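ロボットハンドの公開日で、実演を見せる手順

最終更新:2020-06-17

Clutach の作業室では、九月にロボットハンドの公開日を行います。前回は私が実演の係をしました。次の係になる Nikau Rewi さんと Hemi Rewi さんのために、準備から片付けまでの手順を書いておきます。ほかの場所で似た公開日をする方も、どうぞ自由に使ってください。日本語がおかしいところがありましたら、教えていただけるとうれしいです。

用意するもの

・ハンド付きのアーム(私たちは「Kulell」と呼んでいます)
・制御用のノートパソコンと電源
・持たせる物:タオル、スポンジ、空の紙コップ
・床に貼るテープ
・受付の名簿と番号札
・耳の聞こえにくい方のための説明の紙(大きい文字)

名簿は43人分の行を印刷してください。前回の申し込みの数です。番号札も同じ枚数です。

手順1 部屋を作る

展示ホールのような広い場所ではなく、普通の居間に近い部屋を使います。Kulell は家の中の物に触れる練習をしている機械なので、お客様にも家具のある所で見ていただきます。

家具は先に置いて、アームは後から入れます。順番を逆にすると、ソファや椅子を運ぶ人がケーブルをまたぐことになります。前回はこれで一度コネクターが抜けて、開始が遅れました。

床のテープは、アームをいちばん長く伸ばした位置より外側に貼ります。角は丸くせず、四角に貼ったほうがお客様に分かりやすいようです。小さいお子様が前に座れるように、入口から遠い側を広くしてください。

手順2 電源を入れて、原点に戻す

1. 非常停止ボタンを押したまま、主電源を入れます。
2. パソコンで制御ソフトを開き、関節の表示が全部緑になるまで待ちます。
3. 周りの人に「動きます」と声をかけます。
4. 非常停止を解除して、原点復帰を押します。

表示が一つだけ黄色の場合は、電源を切って、もう一度最初からします。二回しても黄色のときは Vaida Grīnberga さんを呼んでください。自分でカバーを開けてはいけません。

記録のファイル名には通し番号が付きます。前回の最後は872でしたから、次はその続きになります。番号を自分で書き直すと、後で探すのがとても大変です。

手順3 実演の流れを練習する

一回の実演は9分です。長くすると、後ろに立っている方が疲れます。私は次の順で話しました。

最初に、手を閉じた状態で止めて、指の話をします。次にスポンジをつかませます。それからタオル、最後に紙コップです。紙コップはいちばん人気がありますが、つぶれることもあります。つぶれたら新しいコップを出して、「もう一回します」と言えば大丈夫です。前の回では Alby Kereama さんが、つぶれたコップをお子様にあげて、とても喜ばれました。

話す速さは、自分で少し遅いと感じるくらいがちょうどいいです。モーターの音がするので、手が動いている間は説明を止めて、止まってから話してください。

手順4 質問の時間を作る

実演の後に質問を受けます。前回よく聞かれたことは、次のとおりです。

「人の手と握手できますか」
公開日ではしません。テープの中に入るのは係の人だけです。

「指はどうして五本ですか」
人が使う道具を、そのまま持てるようにするためだと答えています。二本指の機械との比較は、Glenys Costigan さんの机に資料があります。

「値段はいくらですか」
私たちは答えないことにしています。入場料の500円と間違えて答えた係がいましたので、どちらの値段のことか、よく聞いてください。

手順5 手首のカメラの映像を見せる

手首のカメラの映像を壁のモニターに出すと、後ろの席の方にも指がよく見えます。

1. 映像ソフトを開いて、「手首」を選びます。
2. 布張りの椅子の近くまで、アームをゆっくり下げます。
3. 「開く」の姿勢を押します。四本の指がまっすぐ並び、親指が手前に来ます。
4. 動きが止まってから、親指の説明をします。根元の黒い部分は、アコーディオンのようにひだが重なっています。その上は銀色の金属で、先だけが黒いです。
5. 次に手のひらを見てもらいます。細い溝が弧の形に並んでいて、指紋のようだと言う方が多いです。
6. 最後に指の関節です。銀色の部分に開いた所があって、中の黒い部品がのぞいています。

下から見上げる向きになるので、天井が明るいと背景が白くなります。気になる場合は、露出を一段下げてください。

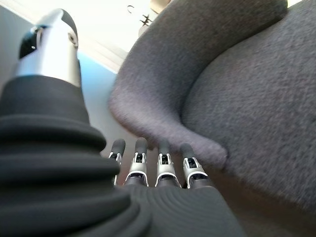 手順6 片付け

アームを原点に戻し、非常停止を押してから主電源を切ります。床のテープはその日のうちにはがします。残った紙コップは棚の下の段、名簿は Glenys さんの机に置いてください。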